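Home > Spares and Service > Arm Cabling > Wrist Cable Retrofit Kit

Products Spares Service Downloads Contact

We use cookies to remember your basket and language. Accept / Settings

Saltora Wrist Cable Retrofit Kit

Replacement lead, clamp and guard for light robot arms with a gripper plugged in at the side of the mount. Part number 227. Supplied by Fluvico.

Why this kit exists

In October we had an arm back in our workshop whose gripper had let go of a part during a slow downward move. The controller logged a lost connection, then found the gripper again, and the arm carried on to the next step with the fingers open. The part fell on the bench. No one was hurt, but the operator's hand had been near the fingers a moment before and the customer quite rightly stopped using the cell.

The fault was in the gripper lead. It ran in a free loop from behind the last joint to a connector at the side of the mount, with no fixing in between. Each time the wrist turned, the loop pulled on the connector. After enough turns one of the cores had broken inside the jacket, close to the collar, where it could not be seen. With the arm at rest the broken ends touched and the gripper tested perfectly. With the wrist turned past a certain angle they parted.

Leandro Pastor in our service department found it by moving the arm by hand with a meter on the lead. Two earlier checks had passed because both were done with the arm parked.

We have seen the same break on other arms, and the cable is nearly always blamed last. The gripper gets changed first, then the controller card. If your gripper drops out for a moment and comes back by itself, check the lead before you order anything else.

Who should fit it

Fit the kit if your arm has any of the following:

- a gripper lead that leaves the arm behind the last joint and loops round to the side of the mount
- a connector that can be rocked by hand when fully done up
- a log showing the gripper lost and found again within the same job
- a lead that has done more than 800 hours without being changed

Arms with the lead routed inside the wrist do not need it.

What is in the box

- one gripper lead with straight connector
- one split clamp with rubber liner, which takes the pull of the cable before it reaches the connector
- one guard for the connector collar
- screws and a driver bit
- a printed fitting sheet and a test record card

Cable ties are not included. We don't recommend them as the only fixing on a moving lead. They are fine for holding a cable tidy, but done up hard they pinch the jacket, and left slack they slide.

Before you start

Switch off at the main isolator and lock it. The stop button on the pendant is not enough for this job, as the gripper may still have power. Take any part out of the fingers first. If the arm has no brake on the lower joints, support it before you remove power.

Check the fingers while you are there. Scratches on the faces are normal wear. A bent or cracked finger is not, and should be changed before the arm goes back to work.

Fitting

1. Note which way the old connector faces, then undo the collar and draw it straight out. Do not twist the cable.

2. Remove the old lead and keep it. If you are claiming under warranty we will ask for it back.

3. Fit the split clamp to the arm side of the last joint, liner inwards. Tighten until the lead can no longer be pulled through by hand.

4. Plug in the new lead and do up the collar. Leave a wide loop between the clamp and the connector, enough for a full turn of the wrist in both directions with no pull at either end.

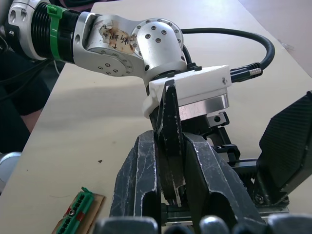
5. Turn the wrist slowly by hand to each end of its travel and watch the loop. It must not catch on the fingers, the rail or anything else fixed to the bench.

6. Fit the guard over the collar and restore power.

Testing after fitting

Run the arm at its lowest speed with nothing in the gripper. Open and close the fingers at both ends of the wrist travel and at the middle. Then leave the wrist moving for 47 full turns while the controller records the gripper connection. One dropout is a fail. Write the result on the card and keep it with the machine.

Please also look at what your program does when the gripper is lost. On the arm described above it simply carried on once the signal came back. It should stop and wait for a person to clear it — a new cable will not change that.

Ordering and support

The kit is kept in stock. For leads of another length, send us the make of the arm and a note of the connector type. Bergþóra Skov handles warranty returns and can tell you whether an older arm is covered.

Also in this section: Brulik connector guards, Arnardóttir split clamps, test leads and meters.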